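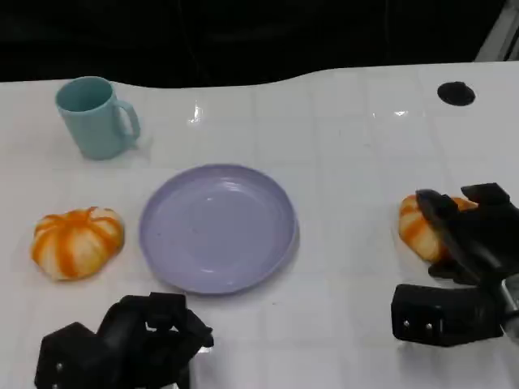

Little striped pumpkins on a glossy white table: how do I make it look like a table setting?

Posted by Geeta Nishad in Home & Table

Hi all! I'm putting together a small fall table and I've hit a wall. The top is white and very shiny, with faint grid lines like square tiles, and the far edge has a soft wave to it. So far I've got a round lavender plate in the middle, a pale mint mug up and to the left of it, and two of those squat little pumpkins with the cream and orange stripes, one on each side of the plate. The plate and mug are plastic, which I'd like to keep because my nephews are coming and I've already lost two good bowls this year.

My trouble is that it all looks like stuff I set down on the way to doing something else. The pastels are sweet, the pumpkins are sweet, but they don't seem to know each other. My sister says lose the pumpkins. I say lose my sister (kidding, she's bringing the pie).

So — do I add a cloth? Move the pumpkins together? Swap the plate for a plain one? I'd also love to know what to do about the shine, since it picks up a bright spot from the light and that's where my eye goes every time. Budget is small, and I have 4 places to set in the end. This is only the first one and I want to get it right before I copy it.

Thanks in advance!

Mamta Bhardwaj

Oh, I like those colors together! Lavender and orange is a combination people get nervous about, but go look at a bed of asters in October with the leaves coming down on it. Keep the plate.

What I'd change is the spacing. A pumpkin on each side at plate level makes it look like the plate has ears. Put both on the same side, up near the top of the plate, one a bit in front of the other so they overlap when you sit down. Then move the mug over to the opposite side. If your guests are mostly right-handed, put the mug at the upper right and turn the handle out to the right so they can grab it without reaching over dinner.

For the shine, yes, put something down. You don't need a whole tablecloth. I use place mats from Rerkari, a plain woven kind in oatmeal, and they've been through the wash more times than I can say. Oatmeal or soft gray would both be kind to the lavender. I'd stay away from bright white, you've got plenty of that already, and I'd stay away from orange too or the pumpkins will vanish into it. A mat also gives the plate an edge to sit inside, and that does a lot of the "these belong together" work for you.

One more thing, and it's a nitpick. The plate has a few tiny specks on it. They might be nothing, but pale plastic shows everything, so go over all of them with a damp microfiber cloth right before people sit down. I do mine last, after the candles, and then I yell at anyone who comes near the table.

If you want greenery, a sprig of rosemary across the plate is cheap and smells great. Sage is even better with that mint color — it's nearly the same green. You'll want to take it off before serving the nephews, mine tried to eat it.

Shivam Upadhyay

lose the pumpkins

Pongsak Nuchit

Don't lose the pumpkins.

I'd go the other way from Mamta and leave the table bare. A shiny top looks nice with a few simple things on it, and the glare is a lamp problem more than a table problem. Try switching off whatever is overhead and using a lamp off to the side with a shade on it. Sit in each chair and check, because the bright spot moves when you do. I spent a whole evening once fixing it for my own seat and then my father-in-law squinted through the soup.

The grid lines are handy if you're setting four places, by the way. Pick a line, center the first plate on it, then count the same number of squares over for the next. Way faster than a tape measure.

And with four places I would not do two pumpkins each. One per person, and a loose group in the middle if you have extras. If they're real ones, check the bottoms for soft spots every couple of days, and put a coaster under any that feel iffy. Mine left a ring on a sideboard that I'm still covering with a fruit bowl.

Geeta Nishad

Thank you both! (Shivam, are you my sister?) I'm going to try the lamp first because it's free, and if that doesn't do it I'll look for gray mats. Both pumpkins are going to one side tonight. Rosemary I have, sage I'll have to beg from next door.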